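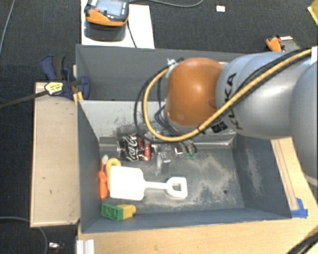
A yellow cable and a black cable curve past the orange joint of a KUKA arm.

Cables: What Is Inside and How They Work

Peketier Science Pages for Young Readers
Unit 22: Materials and Electricity
Updated Jan 19, 2018

A cable is a bundle of one or more wires inside a covering. Cables carry electric power or signals from one place to another. A lamp has a cable. A telephone pole holds up several. A house has a great length of cable behind its walls, where it cannot be seen.

The words "wire" and "cable" are often mixed up. In this unit, a wire is a single path for electricity. A cable is the finished product, with its wires and its outer cover.

Conductors

Electricity moves easily through some materials. These materials are called conductors. Most metals are good conductors. Silver is the best conductor of all the metals, but it costs a lot of money. Copper is almost as good and costs much less. For this reason most small cables have copper inside.

Aluminum is also used. It does not conduct as well as copper, so an aluminum wire must be thicker to do the same job. Even when it is thicker, it weighs less. Power companies use aluminum for the long lines that hang between towers, where weight matters. Many of these lines have steel strands in the center for strength. The steel holds the line up, and the aluminum around it carries most of the electricity.

A metal conducts because it contains electrons that are free to move. Electrons are very small parts of atoms. In copper, some of the electrons are not held tightly by any one atom. When a battery is connected, these electrons begin to drift in one direction. The drift is called a current.

The drift is slow. In an ordinary lamp wire carrying current from a battery, a single electron may take an hour to travel the length of a table. The lamp still lights almost at once. The wire is already full of electrons from end to end, and the push from the battery passes along the wire very fast. A garden hose that is already full of water works in a similar way. Water comes out of the far end soon after the tap is opened, long before the water at the tap has made the trip.

Insulators

Materials that hardly let electricity pass are called insulators. Rubber, glass, dry air, and most plastics are insulators. The layer of insulator around a wire is called insulation.

Insulation does two jobs. It stops people from touching the metal, and it stops the wires in a cable from touching each other. If two bare wires from a power supply touch, a large current can flow straight from one to the other. This is called a short circuit. It can make the wires hot enough to start a fire.

Early insulation was made of cloth, paper, rubber, or wax. A material called gutta-percha, which comes from the sap of a tree, was used on the first cables laid under the sea. It becomes soft in hot water and can be shaped, then becomes firm again when it cools. It lasts a long time in cold seawater. Plastics replaced most of these materials during the 1900s.

The plastic found on many household cables is called PVC. It bends, it is cheap, and it can be made in any color. PVC becomes stiff in very cold weather and soft when it is too hot. Cables for ovens and engines need other kinds of insulation. Silicone rubber is one of these.

Solid Wire and Stranded Wire

Take a metal paper clip and bend it back and forth at the same spot. After several bends it breaks. The metal has become weak at the bend. Engineers call this fatigue.

A cable with one thick wire inside has the same problem. It is a good choice for the inside of a wall, where it will be put in place once and left alone. It is a poor choice for a vacuum cleaner.

For cables that bend, the conductor is made from many thin strands twisted together. A thin strand can follow a curve without being stretched very much. The outside of a curve is longer than the inside, and in a thick wire the outer part must stretch to fit. In a thin strand the difference between the two sides is small. The twist helps too. Each strand is on the outside of the curve for part of its length and on the inside for the next part.

The sample cord drawn in the Senham workbook has 48 strands in each of its conductors. Other cords have more or fewer. As a rule, a cable made to bend often has more and finer strands than a cable of the same thickness made to stay still.

Bend Radius

Every cable has a limit to how tightly it should be curved. The limit is given as a bend radius. Picture the curve of the cable as part of a circle. The distance from the center of that circle to the inside edge of the cable is the bend radius. A small number means a tight curve.

If a cable is bent more tightly than its limit, the insulation may crack or the strands may break. The damage is often hidden under the cover. A headphone cord that works only when it is held at a certain angle probably has broken strands inside.

A cable that joins two parts that move needs extra length. The extra length is usually left as a loop. As the parts move, the loop changes shape and the cable is not pulled tight.

Strain Relief

The weakest place on a cable is often the point where it enters a plug. The plug is stiff and the cable is not, so all the bending happens in one short length. Many plugs have a sleeve of rubber or plastic at this point, with grooves or slots cut into it. The sleeve bends a little and spreads the curve over a longer distance. This part is called a strain relief.

Pulling a plug out by its cord pulls on the joints inside. Hold the plug itself.

Color

The colors of the wires inside a cable tell an electrician what each one does. The rules are different from country to country. In houses in the United States, a green or bare copper wire is normally the ground wire, which is there for safety. White is normally the neutral wire. Black is normally the hot wire, which is dangerous to touch when the power is on. Red is often used for a second hot wire.

The color of the outer cover may have a meaning of its own, or it may have none. Outdoor extension cords are often orange or yellow so that they show up against grass. Black covers are common for cables used in sunlight. The black comes from carbon powder mixed into the plastic, and it protects the plastic from ultraviolet light.

Color alone does not prove that a wire is safe. Electricians test every wire with a meter.

Signal Cables

Some cables carry messages and very little power. A computer network cable usually has eight wires inside, arranged as four twisted pairs. The twisting is there to reduce noise. In this case "noise" means unwanted electrical signals from motors, lights, and other cables. When two wires are twisted together, each one picks up nearly the same noise. The equipment at the end of the cable looks only at the difference between the two wires, so most of the noise cancels out.

Another method is to wrap the wires in metal foil or in a braid of fine wires. This layer is called a shield. The round cable used for many television sets has one wire in the center, a thick layer of plastic around it, and a shield around the plastic.

Fiber-optic cables do not carry their signals as electricity. They use flashes of light in very thin threads of glass. Light stays inside the glass because it reflects from the boundary between the inner glass and an outer layer of slightly different glass.

Cables Under Water

Most messages between continents travel through fiber-optic cables on the sea floor. In deep water the cable may be no thicker than a garden hose. Near the shore it is thicker, with layers of steel wire on the outside to protect it from anchors and fishing gear.

Worked Problem

A cable is to be laid from Abernathy to Ustby. The route is 379 miles long. The cable ship can carry 4,000 miles of this cable. How many times could the route be covered with one full load?

Divide 4,000 by 379. The result is 10, with 210 miles left over. The route could be covered ten times. In practice a ship also carries spare cable for repairs, and the cable is laid with some slack so that it can follow the shape of the sea floor.

Activity: Testing Materials

You will need a 1.5-volt battery, a small flashlight bulb in a holder, three pieces of insulated wire with bare ends, tape, and some small objects made of different materials.

1. Tape one wire from the battery to the bulb holder.
2. Tape a second wire to the other end of the battery. Leave its far end free.
3. Connect the third wire to the other side of the bulb holder. Leave its far end free.
4. Touch the two free ends together for a moment. The bulb should light.
5. Touch the two free ends to opposite ends of each object. Write down whether the bulb lights.

Try a coin, a key, an eraser, a wooden ruler, a strip of aluminum foil, and the lead of a pencil sharpened at both ends. Pencil lead is made with graphite, which conducts, but the bulb may be dim or may not light.

Safety: Use only the small battery. Do not connect the two ends of the battery directly with a wire, as the wire can become hot. Never use a wall outlet for any experiment, and never cut or open a cable that is plugged in. If you find a cord with cracked insulation, do not touch it. Tell an adult.

Words to Know

Conductor: a material that lets electricity pass easily.
Current: the flow of electric charge.
Fatigue: weakness in a material caused by repeated bending or loading.
Insulator: a material that hardly lets electricity pass.
Shield: a metal layer that keeps unwanted signals out of a cable.
Short circuit: an unplanned path that lets a large current flow.
Strand: one of the thin wires twisted together to make a larger one.

Next: Unit 23, Switches and Fuses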